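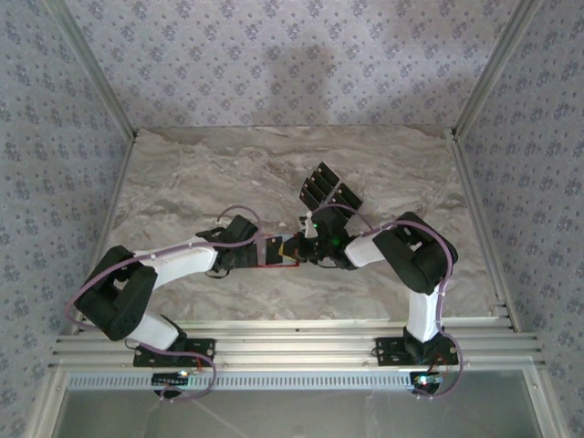

Figure 7.1 Two small arms meeting over the work surface of an enclosed bench kit.

Chapter 7
Choosing a Two-Armed Kit
Reading time: 4 minutes

When Gleice Trindade first wrote to me about buying a pair of arms for her evening class, she had 4,000 pounds to spend and a list of questions that ran to several pages. I was delighted by that list, and a good deal of this chapter grew out of my rather rambling replies to it. Most of us come to a kit through its brochure, and brochures – lovely as they are – tend to talk about reach and speed and leave out the things you will be living with every afternoon.

Take the cables, for instance. On the bench in Figure 7.1 a purple cable follows each arm and is held to the white links with little cable ties, and there is a loop of slack near the wrist. Before you order anything, ask the seller how the cables are meant to run, and whether spare ones come in the box or have to be bought separately.

We shall compare two kits in some detail. The Olletti comes ready built, with a year of telephone support, and the Atska arrives in 157 parts with a very patient handbook by Canan Çınar (do read her notes on wrist joints, even if you end up buying something else!). The Atska is 500 pounds cheaper, though you will spend a few weekends earning that saving.

You will also need to think about how the two arms share their space. A pair mounted side by side on one set of rails can meet in the middle, as ours do, and this opens up all sorts of pleasant work, such as passing a part from one gripper to the other. Section 7.1 begins with the rails and how to measure your bench for them.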